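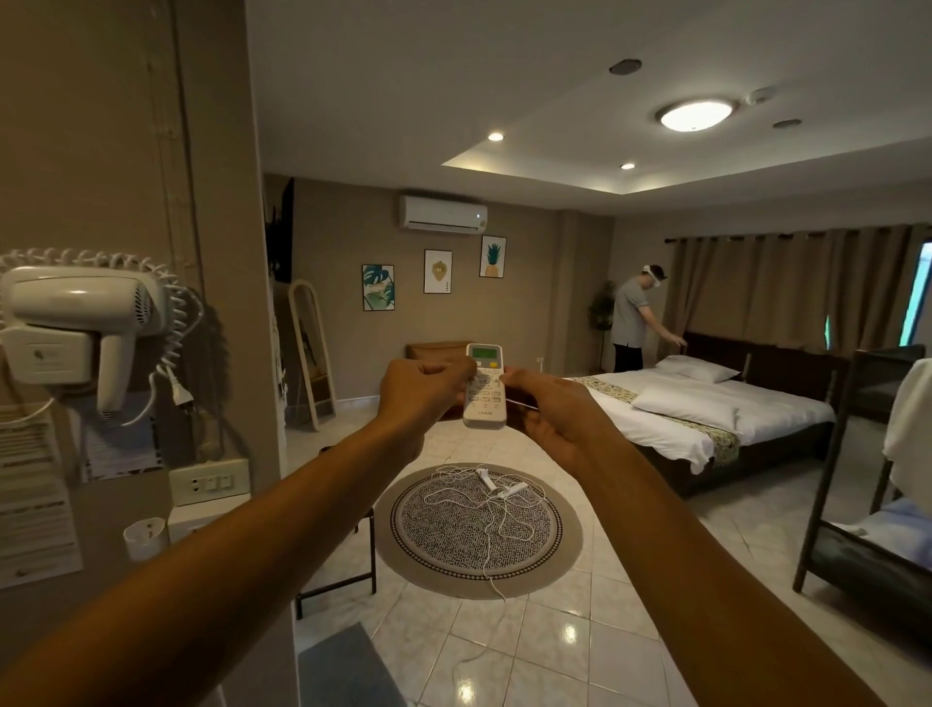 Fig. 1. Air-conditioner remote control with small LCD screen, held in both hands.

Unit 7: Fiberglass Shell Pools - Site, Excavation and Setting
Course notes, Laranbridge Building Trades Program
Instructor: Reiko Fujimoto
Revised 13/01/2022

Read before the yard visit. The worksheet on backfill volumes is handed out separately.

7.1 Access

A one-piece shell comes to the house on a trailer and has to get from the street to the hole. Measure the narrowest point on the route, including gates, eaves, meter boxes and tree limbs. If the shell will not pass down the side of the house, it goes over the roof by crane. The crane needs firm, level ground for its outriggers and a clear view of overhead lines. Power company approval may take longer than the pool permit, so apply for it first.

Students often measure the gate and forget the turn after it. Draw the route on the site plan and mark the swing of the shell at each corner.

7.2 Soil and groundwater

Dig a test hole to at least one foot below the planned excavation. Leave it open overnight, covered and fenced, and check it for standing water in the morning. Write down the soil type at each change of layer.

Clay swells and shrinks with moisture. Sand drains well, but the walls of the cut may not stand. Fill is the worst case, and the engineer should see it before any price is given to the owner.

Where groundwater is high, the design must include a sump pipe beside the deep end, run down to the gravel bed. An empty shell can lift. This applies during installation and for the life of the pool, and the owner should get it in writing.

7.3 Excavation

Set out the shell shape with paint, then add the working margin given by the manufacturer. Cut the floor to follow the shell profile and leave room for the bedding layer. Do not correct an over-dug floor with loose soil. Use compacted gravel.

7.4 Setting and filling

Screed the bedding, lower the shell and check level across the rim in both directions. If it is out, lift it and fix the bed. Shimming under the rim is not accepted in this course.

Water and backfill go up together. Keep the two levels within a foot of each other - less if the manufacturer says so. Water alone pushes the walls out, and backfill alone pushes them in.

7.5 Worked case: Kamata residence, Dendbridge

Surface area: 431 square feet
Backfill material: clean crushed stone
Site: gentle slope, clay over gravel

The contractor, Darnero, set the shell in June. Rim level was good on the first day. The crew then backfilled the long side to full height before the water was up, and the wall bowed inward. The stone had to be dug out by hand and replaced. Extra cost to the job was $2,661, all of it labor and disposal.

Emiko Nishimura will go over the site records in the second hour. Bring your copy of the plan.

Before next class
Read section 7.4 again and sketch the fill sequence for a pool with a shallow ledge. Show water and backfill levels at each stage.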